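Colourful plates, calmer kitchen: tips for sorting, storing and cleaning your plastics

I used to own one giant drawer of mismatched plastic and I dreaded opening it. Then I gave every job in the kitchen its own colour, and I'm a total convert! It costs next to nothing, the kids took to it faster than I did, and dinner prep runs a lot more smoothly.

Pick your colours first. Ours are green for fruit and veg, yellow for snacks, pink for anything sticky. Write them on a card and tape it inside the pantry door. If you have a play kitchen in the house, use the same colours there too – little ones learn the system long before they're allowed near a real knife.
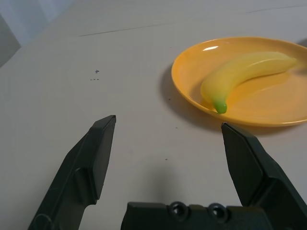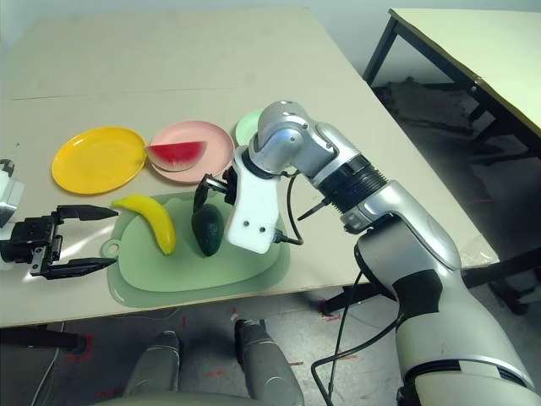
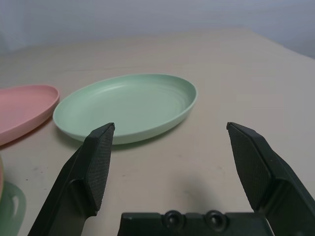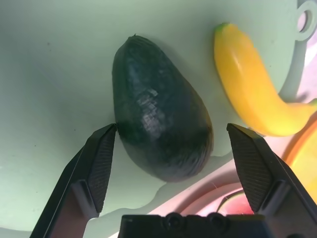 Now for cleaning, my favourite part (yes, really). Tomato sauce and turmeric are the worst offenders for staining plastic. Wipe the plate with a little cooking oil on a paper towel before it goes anywhere near water, then wash with dish soap as usual. For an old stain, mix baking soda with just enough water to make a paste, spread it on thickly and leave it for 40 minutes. Rinse, then sit the plate on a sunny windowsill for the afternoon. July sun is brilliant for this!

Onion smells in a cutting board come out with half a lemon and coarse salt. Rub in circles, let it sit while you put the kettle on, rinse with cool water. Stand the board on its edge to dry so both sides get some air.

Check your boards for deep knife grooves every few months. If a fingernail catches in them after a good scrub, it's time for a new one. My old Doltura board went to the garage, where it's having a lovely second life under the paint tins.

Storage next. Plates go upright in a file rack, the kind meant for letters. Mine is a Multar and holds 6 plates with room for the lids behind. Bowls still get stacked, biggest at the bottom, and never higher than the shelf above lets you lift them out without tipping. And do match up the lids while you're at it – any lid without a container after one full dishwasher cycle goes in the craft box.

One more for the dishwasher: keep lightweight plastic on the top rack, well away from the heating element, and wedge small pieces under something heavier so they don't flip over and fill with grey water. Open the door a crack when it finishes, give everything a good shake, and leave it all to air-dry before you put it away.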